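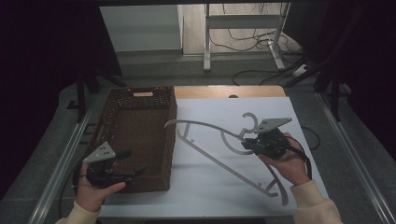

Raelene Whitelaw wrote in to say I'm wasting my time on pads, the Trundmont pair slips on thin flat bar whatever you bolt to it, and she'd go back to the Illey.

Maybe. Tried both anyway. Trundmont is 371 grams a hand, Illey 300, and my wrists know it by lunch. Trigger on the Illey is mushy tho. Wicker is easy with either. Curved metal bar, diferent story, you need the pads square to it.

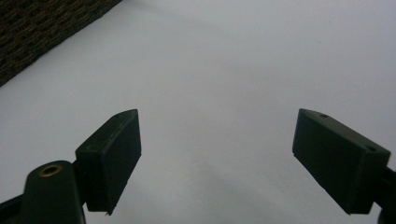
Camera view

Trundmont wins. Both pads in view when open, plenty of table between them. Cable still anoying. More when Kaan sends the softer pads.

Home Bench Parts Contact

Search this blog Go

Recent posts
Gindton controller, first go
144 grabs with the Illey
Cable strain relief, again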